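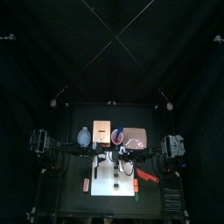
## 4. Shared-Reach Rules for Two-Arm Work

Good news first: once these rules are habit, two arms over one board is the most fun you can have on a Pludholm table! Read the whole section before you power up.

1. Set the speed cap to 12 percent for any new task. Raise it only after 17 clean cycles in a row.
2. Give each arm a home side in the zone editor. The middle strip belongs to one arm at a time, and the second arm waits for the release signal.
3. Check the cables by hand through the full reach of both arms. A loop that looks fine at home position can snag over the board.
4. Park props you aren't using along the rear, and keep the blocks for the current task on the board.
5. Say "clear" out loud before you press start. Yes, even when you're alone.

> **Caution:** Never reach between the grippers while either arm is enabled. Press the stop button, wait for both arms to settle, then move the object.

**Note:** Josué Nogueira's zone template (menu: Zones > Load > Brito) is a great starting point for block tasks.

### 4.1 Closing on Small Blocks

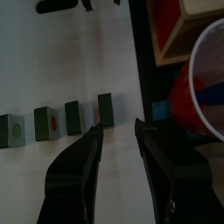

*Loltier, March*

Small blocks standing in a row are a lovely test of a careful approach. Come in with the fingers open and stop short of the row. Check the gap to the neighboring block, then close at low force.

- If a neighbor tips, back straight out before you re-aim.
- Inspect the finger pads every 3,000 grasps and write the count in the table log.

Questions about force limits go to Fares Mahasneh at the Herkness desk.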